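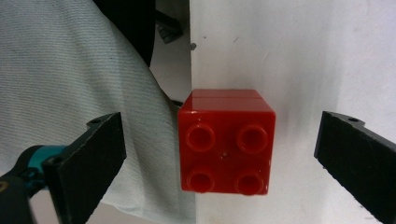
Cleaning large toddler building bricks

Large-format bricks collect dirt in two places: the hollow underside and the studs. The flat sides wipe clean in one pass with a damp cloth. Studs take longer. On a 2-by-2 brick like the red one, each of the four studs is open in the centre with a raised rim, so the recess holds crumbs and dried juice where a cloth does not reach. Any thin seam along the plastic should be brushed along its length, as brushing across it packs the dirt in.

Equipment: washing-up bowl, mild washing-up liquid, old toothbrush, cotton buds, mesh bag, two dry towels.

Method
1. Sort the bricks. Set aside anything with stickers, axles, wheels or electrical parts. These are wiped by hand and never soaked.
2. Pull all joined bricks apart. Water trapped between two bricks can stay there for days.
3. Fill the bowl with hand-warm water, no hotter than 40 °C. Add one teaspoon of washing-up liquid.
4. Soak for ten minutes, 30 to 40 bricks at a time.
5. Brush the studs with the toothbrush, using a small circular motion. Finish the recesses with a cotton bud.
6. Rinse under the cold tap, open side up and then open side down.
7. Shake each brick twice and stand it open side down on a towel. Move to the second towel after an hour. Leave overnight.

Sticky residue
Rub in a drop of cooking oil, wait five minutes, then wash as above. Do not use nail varnish remover, which dulls a glossy surface. Scouring powder scratches it.

Washing machine
Only if the maker allows it. Use a zipped mesh bag, cold delicate cycle, no spin.

Storage
A lidded box with a few holes in the base is preferable to a sealed one. Put nothing away damp. I sort by size, not colour, as it is quicker to check for missing pieces.

For a set of 200 bricks allow one evening, plus drying. Ours are done in March and October.

Verna Ridgeway, Skurngate
Last revised March 7, 2018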